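Winley Municipal Council

Winley Municipal Council is the elected local authority of the town of Winley. It sets the local property tax, maintains streets and drains, and runs the town's markets, parks and primary health clinics. Water supply and policing are handled at the regional level.

Composition

The council has 41 members, each elected from a single ward by simple majority. Terms last three years. A candidate must be a registered voter in the town but does not have to live in the ward being contested. Eight wards are reserved for women, and the reserved wards change at every election.

The mayor is chosen by the members at their first meeting and may serve no more than two terms in a row. A deputy mayor is elected at the same meeting.

Elections

Voting takes place in May. Polling stations are open from 8 a.m. until evening, and counting starts the next day at the town hall. The voter roll for the most recent election was closed on 17/05/2024. Objections to the roll are heard by the returning officer, whose decision can be appealed to the district court.

If two candidates receive the same number of votes, the winner is decided by drawing lots. A seat that falls vacant is filled through a by-election, unless fewer than eight months of the term remain.

Wards

Ward boundaries were last redrawn when the villages of Simelora and Borkowska were joined to the town. Simelora forms two wards and Borkowska forms three. The Clikska district, formerly a single ward, was divided in the same revision.

Meetings

The full council meets once a month, and its sessions are open to the public. Minutes are kept at the town hall and can be read there during office hours.
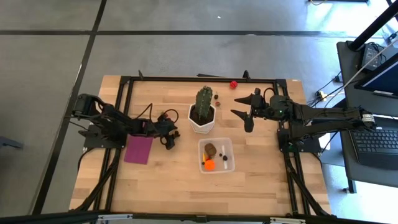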